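Kalletti Surface Care Concentrate
Product No. 329

Kalletti Surface Care Concentrate is a low-odor cleaning liquid for the routine care of tables, counters and other hard indoor surfaces. It is manufactured by Plultance and supplied to offices, schools and clinics through the Wikinstead distribution office. One bottle holds 1000 ml and makes up to 50 liters of working solution. 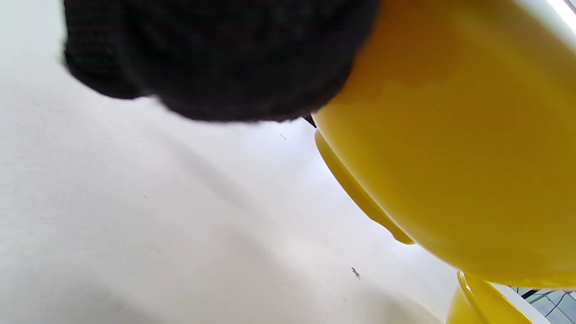
The concentrate is mixed with cool tap water in a bucket or spray bottle. Hot water is not recommended, as it shortens the life of the solution. Once mixed, the solution should be used within 7 days. Unused solution may be poured down an indoor drain with running water.

Surfaces should be dusted before the solution is applied. A folded cloth is drawn across the surface in straight, overlapping passes and turned when it becomes soiled.

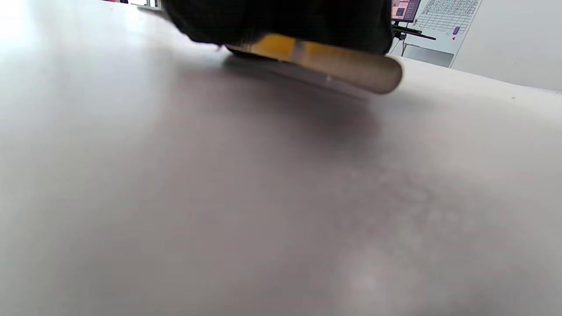

Residue is the most common concern raised by customers who change from a soap-based cleaner. Old soap film may take several cleanings to lift, and the surface may look uneven in the meantime. On a matte light grey tabletop, faint patches and smudges are easiest to find near a window, where daylight crosses the surface at a low angle. Inspection from the side is therefore advised before a second application. Oiled wood, unsealed stone and waxed finishes should be tested first in a hidden spot -- the edge or underside is usually suitable.

The formula was revised in September to remove added dye. Performance and mixing ratio are unchanged, and both versions may be used from the same stock.

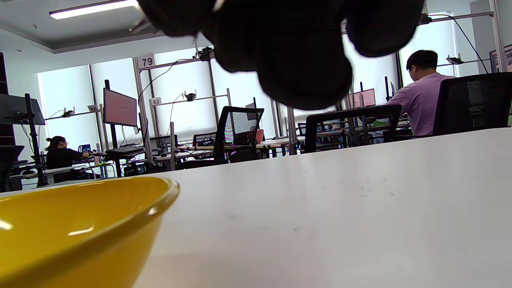

Ordering and Support

Single bottles and cases are available to account holders. New accounts are opened by Seo-ah Lim, Customer Accounts, Wikinstead. Technical questions, including requests for the safety data sheet, should be directed to Cor Dierckx, Product Support.

Customers using the Majumder wall dispenser should state this when ordering -- the dispenser requires the narrow-neck bottle, supplied at the same price.

Page last revised March 19, 2024.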